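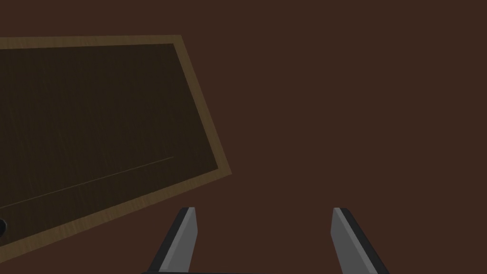
Memota open day, visit notes, 2022-02-20

I got to Dollberg with wet shoes and missed the welcome talk, so my tour of the Memota robot lab started at the coffee urn. Fine by me! The coffee was good and the queue was full of people arguing about simulators.

The part I'd come for was the Kobzar demo. Kobzar is their method for training an arm almost entirely in simulation, with the policy seeing only what a camera on the wrist would see. No overhead view at all. The guide had a rendered wrist view up on the big screen, fingers open at the bottom, a dark wooden tray with a lighter rim off to the left, and plain reddish-brown everywhere else. I asked why the surface was so bare and she said they start plain and add clutter later (they tried it the other way in November and lost a lot of evenings to it).

What Kobzar does differently is score how much the arm can see as well as whether it finishes the job. If the thing it needs is mostly out of view, it gets a small reward for turning to look before it reaches. Sounds obvious, but the numbers were interesting. Over 661 simulated trials, the version without the looking reward gave up early far more often, usually near the rim of a tray. They'd also moved 13 of the tasks onto a real arm, and 2 of those still fail every time. I liked that they put those two on the poster in big type.

I did push a bit on lighting, as our own stuff in Rernley falls over whenever the sun comes in. They vary the lights in the simulator, but only a little so far – the guide thought shadows from the fingers were a bigger worry than the windows. I'm not sure I buy that, but I wrote it down.

Lunch was soup. The afternoon session on grippers was packed, so I listened from the hallway and caught maybe half of it. Slides are supposed to go up on the Memota page next week, and I've asked for the trial logs too.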